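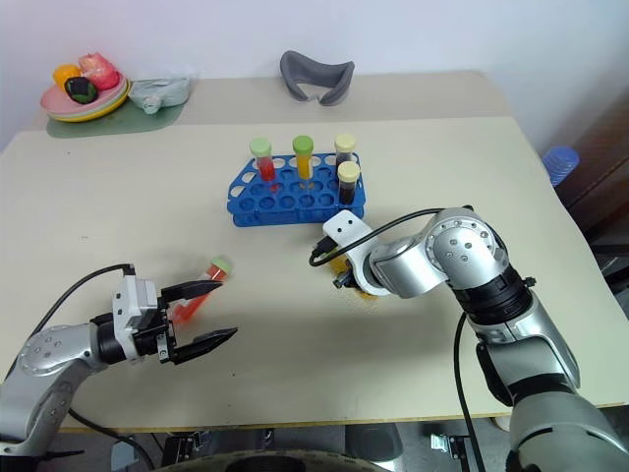

Figure 3. Practice rack with capped tubes, mid-sort. Cap colours follow the bench key described in Section 4.1.

4.1 Cap colour and the part-filled rack

When we first sat down with the sorting records from the Nallau teaching lab, we had expected to spend most of our time on the full racks, which are the ones that look difficult. It took a patient afternoon with Gladys Koech, who had set out more practice racks than the rest of us put together, to persuade us that the part-filled rack was where the interesting trouble lay. A full rack gives a sorter no choice about where the next tube goes. A rack like the one in Figure 3, with four tubes standing in it and most of the holes empty, offers a great deal of choice, and people (ourselves very much included) turn out to have strong and rather private feelings about how to use it.

Of the 1,131 placements in the Nallau set, 279 were made into a rack holding five tubes or fewer, and it is these that we discuss here. The practice tubes hold coloured liquids in reds, yellow-oranges and dark browns, and the key pinned up in the lab pairs cap with contents. Two of the caps on that key, the light green and the pale yellow, are close cousins. Under the older lights at the Mirengate site they were closer still, and Lilian Shemweta's notes from August mention more than one friendly argument over which was which.

What sorters did in practice was lean on the colour of the liquid and treat the cap as a second opinion. In Figure 3 the two dark tubes with pale yellow caps stand toward the right end, one in the back row and the other just in front of it, while the red and the yellow-orange keep company at the left. We came to call this arrangement "ends first", and we grew quite fond of it. The gap in the middle leaves room for fingers, and it also means that a tube set down in the wrong group is a long way from its fellows and easy to spot on the way past.

The habit has its costs. A sorter who starts at both ends must eventually decide what belongs in the middle, and by then the tidy logic of the first few placements has often worn thin. In 267 of the placements we looked at, the tube went into a hole touching a neighbour of the same liquid colour. The remaining dozen were nearly all made late in a batch, when a new colour arrived and there was no obvious home for it.

Marama Fairweather has suggested, and we think she is right, that a blue rack makes things a little kinder than the clear ones we tried at Mirengate, as the holes are easier to pick out against a pale bench. We haven't tested this properly and would be glad to hear from any lab that has. Erick Mrema's comparison of rack spacing is taken up in Section 4.2, together with the question of whether rows or columns should be filled first.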